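The Ironing Table

Thilini Amarasinghe had been meaning to clear the big table in the back room since November, and she had told so many people about it that when she finally got up early and did it she felt a little foolish, the way you do when a thing you have dreaded takes less time than a pot of soup.

It was her aunt's table, really, though her aunt had moved to Naylor years ago and never once asked for it back. Over time it had collected the sewing, and then the mail, and then the jars that were waiting for lids, and a sweater of her brother's that needed 10 minutes with a needle and had been needing them through three winters. She carried it all out to the hall in armfuls. Some of it she put away properly and some of it (the jars, mostly) she just put somewhere else, and she decided she could forgive herself for that.

Then she shook out the blue-gray cloth, the plain one she had bought for curtains and never hung, and pulled it this way and that until it lay nearly smooth. There were still a few faint creases in it. She ran her palm over them and they stayed right where they were, and she thought of her mother, who would have gone for the iron - and then of her mother's iron, which used to spit.
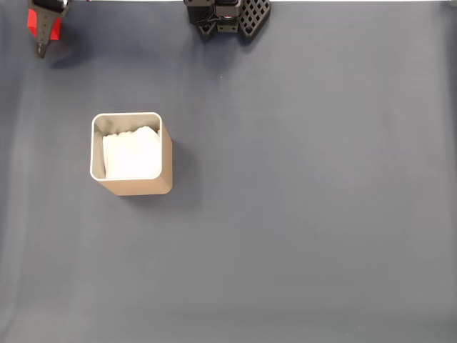
The Letter

She had planned to cut out the dress that same morning. She had the pattern and she had the good scissors, and she had promised her niece it would be done in time for the recital. But she made tea first, and brought it in, and sat down with both hands around the cup, looking at all that quiet gray with the light lying across it, and she found she didn't want to put anything more on it yet.

So she wrote to her aunt instead, with the pad on her knee. She wrote about the rain and the neighbors and the new bakery on Lestero Street, where they charged too much and she went anyway. She wrote that the table was still sound and that she had found the button box, the one they'd both blamed on Cousin Duko. She filled two pages and started up the margin.

"You should come and see it," she wrote at the bottom, in letters that got smaller and smaller as the paper ran out. "Come before I start the dress. I can't promise you it will stay like this."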